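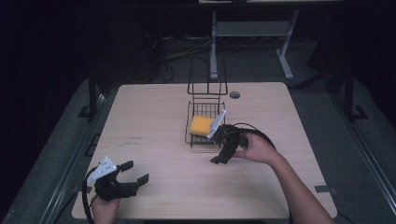
Re: [plistness-roads] Speed survey on Maker Road, results and next step

Hello all,

Thank you for sending the results so quickly. I have read the Hestuto report two times, with a dictionary for some of the traffic words, and I would like to answer a few points before the comment period ends in January. I leave the earlier message here so that the people who joined the list later can follow.

> The survey from Hestuto is now on the town website. The short version
> is that drivers on Maker Road go faster than we hoped, mostly between
> the bridge and the corner with Jang Street. The counter was on the
> east side only. The town says there is money in the current road
> safety budget for one measure on this road, and it has to be chosen
> before the money goes back to the general fund.
>
> The options on the table are a raised crossing at Jang Street or a
> pair of electronic signs that show your speed. The engineer prefers
> the signs. They can be put up without closing the road and they can
> be moved later if another street needs them.
>
> Please tell the list which one you support, and if you have noticed
> something that the survey did not see.

My first point is about the place of the counter. On page 4 there is a small map, and if I read it correctly, the tube was laid just after the bend. A driver who comes from the bridge has to brake for this bend, so the speed there is lower than it is on the straight part before. I do not say that the survey is wrong. I say only that it measured the slow piece of the road, and the result was already too high. If the town repeats the count, I would ask for a second tube in front of the bakery, where the road is wide and people start to accelerate again.

The second point is the number that the town quotes in its summary. They write that 182 vehicles were over the limit in the morning period. In the appendix the same number appears for the full day. One of the two must be a mistake, and for us it makes a big difference. I have sent an email to the roads office to ask which one is correct and I will forward the answer when I receive it.

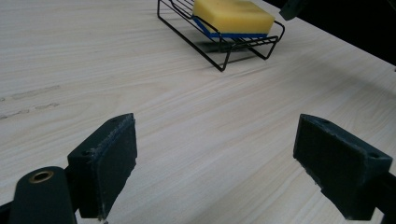

Also I could not find in the report what was counted as a vehicle. The tube registers axles, so a truck with a trailer can be counted in a strange way, and a bicycle is perhaps not registered at all. Many children ride to school on that side, and it would be a pity if they are missing from the table when the engineer decides if there is enough crossing traffic.

About the two options. I support the raised crossing. I lived for a long time in a town where we had the electronic signs, and my experience is that drivers look at them with interest for the first weeks and after that they become a part of the street, like a lamp post. In our case one of the signs was dark for most of a winter, and there was a long discussion about who should pay for the battery. A raised crossing needs to be painted now and then, and the snow plow driver needs to know where it is. I do not think it needs much more.

I understand the argument of the engineer that the signs can be moved. For me this is also a weak side, as the next street with a complaint will ask for them and then Maker Road has nothing.

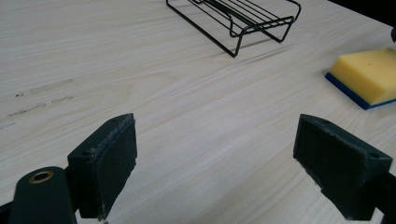
There is one problem with the crossing that we should say openly. The bus stop on Jang Street is very close to the corner, and the bus company did not like the last raised crossing in Plistness. They said that standing passengers lose their balance. It would be good to ask them before the town does, and to propose that the stop moves nearly 20 meters toward the pharmacy. The sidewalk is wider there, and there is already a curb ramp. I have not talked with the pharmacy about it. If somebody on the list knows the owner, please write to me privately.

For the closing of the road during construction, the report says 2 weeks. The detour would go along the river, and this I would accept, but the people who live on the river side should be informed early. Last time they got a paper in the mailbox on the same morning.

My proposal is that we send one common letter with the question about the morning number, the request for a second count, and our choice between the two options. If most of the list prefers the signs I will sign the letter anyway, I only want my reasons to be in the archive. I can write the first version, but please let a native speaker correct it before it goes to the town.

With kind regards,
a neighbor from the bridge end of Maker Road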